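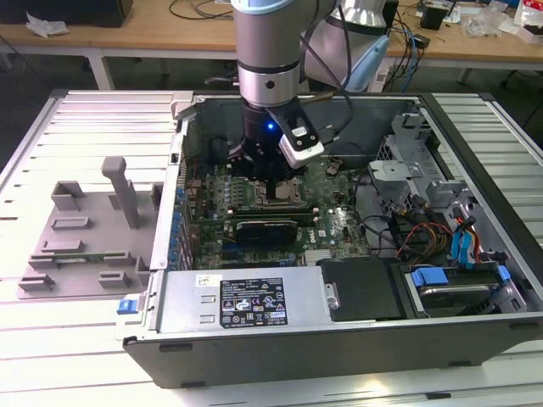
옆판을 떼어 눕혀 놓은 데스크톱 본체와 녹색 메인보드

발표 노트: 출퇴근 교통 속보, 현장에서 화면까지

슬라이드 1. 인사
토트홀름 교통정보실에서 왔다고 소개. 오늘 다룰 내용은 순환도로 전면 통제 때 속보를 어떻게 냈는지, 그리고 그 뒤에 무엇을 바꿨는지. 질문은 끝에 받겠다고 미리 말할 것.

슬라이드 2. 7월 통제 개요
오전 6시 50분, 부샤르드 나들목 남쪽 방향에서 화물차가 중앙분리대를 들이받고 두 개 차로를 막음. 경상자 한 명. 7시 15분에 남쪽 방향 전면 통제, 9시 40분에 한 차로 개방, 11시 20분에 전 차로 개방.
사고 원인은 조사 기관 소관이므로 여기서는 언급하지 않음. 질문이 나와도 마찬가지.

슬라이드 3. 들어온 제보
통제 시간대에 접수된 제보는 모두 2309건. 그중 위치가 확인된 것이 1538건. 나머지는 "다리 지나서", "주유소 앞" 같은 표현뿐이라 지도에 올리지 못함.
제보 예시 두 개 읽기. 천천히.

슬라이드 4. 우리가 틀린 것
첫 속보에서 통제 방향을 북쪽으로 잘못 적음. 정정까지 11분 걸림. 그 사이 우회한 운전자들이 파프 다리로 몰렸고, 다리 진입로 정체가 8시 반까지 이어짐.
보탄드가 아니라 보톤드 쿤. 이름 발음 주의. 당시 당직자였고 본인 동의를 받아 사례로 씀. 개인 실수로 들리지 않게 설명할 것. 입력 양식에 방향 칸이 따로 없었음.

슬라이드 5. 바꾼 양식
방향, 가장 가까운 나들목, 막힌 차로 수를 필수 칸으로 분리. 세 칸이 비면 발행 단추가 눌리지 않음.
릴라 베레시가 만든 새 양식 화면을 띄우고 1분 정도 설명. 버스 노선 우회 칸은 아직 시험 중이라고 덧붙일 것.

슬라이드 6. 버스와 철도
통제 중 우회한 시내버스 노선은 네 개. 운행사 플라텍에서 받은 우회 안내가 우리 쪽에 도착한 시각은 7시 52분. 이미 첫 우회 차량이 지나간 뒤였음. 지금은 배차실에서 당직 전화로 바로 연락함.
철도는 정상 운행. 그런데 그 사실을 속보에 안 적어서 문의 전화가 많았음. 정상 운행도 적는다는 규칙을 이때 추가.

슬라이드 7. 정정문 쓰는 법
잘못된 문장을 지우지 않고 정정 시각을 붙여 맨 위에 올림. 베네데크 빈체가 쓴 예문을 그대로 보여 줄 것.
"7시 31분 정정: 통제 방향은 남쪽입니다. 북쪽 방향은 통행할 수 있습니다."
한 문장에 정보 하나. 사과문은 길게 쓰지 않음.

슬라이드 8. 알림 구독
통제 당일 문자 알림을 새로 신청한 사람 1197명. 한 달 뒤까지 유지한 사람 782명. 해지 사유는 대부분 알림이 너무 잦다는 것. 구간별 선택 기능은 가을에 적용 예정.

슬라이드 9. 남은 문제
야간 당직은 여전히 한 명. 파프 다리 쪽은 교통 카메라가 없어서 제보에만 의존함. 이 부분은 임레 메드베가 다음 순서에서 다루니 길게 끌지 말 것.
시간이 남으면 아코시 바라니의 구간 지도 시연으로 넘어감. 모자라면 건너뛰고 바로 질문.

질문 대비
제보자 전화번호는 30일 보관 후 삭제.
통제 결정은 경찰이 함. 우리는 전달만 함.
양식 파일은 요청하면 메일로 보내 줄 수 있음. 발표 자료 마지막 장에 주소 있음.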